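Great news for anyone who tore through the first volume of Ullow – the second arrives in May! Writer and artist Yae Nagano is back for all 88 pages, and the story picks up in the flooded city of Pivar, with Jestex still missing and Sutcliffe running the lighthouse alone.

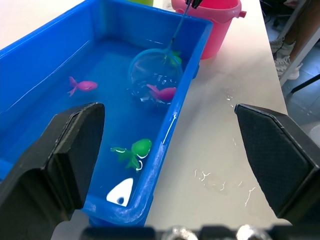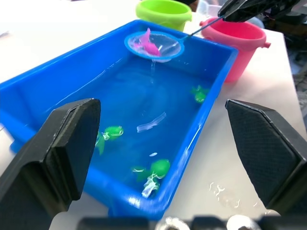 Nagano is coloring this one herself, and the preview pages look gorgeous. There's also a limited hardcover, 3000 copies, with 32 extra pages of sketches and a short backup story about Sutcliffe's first winter. Preorders are open now at most comic shops.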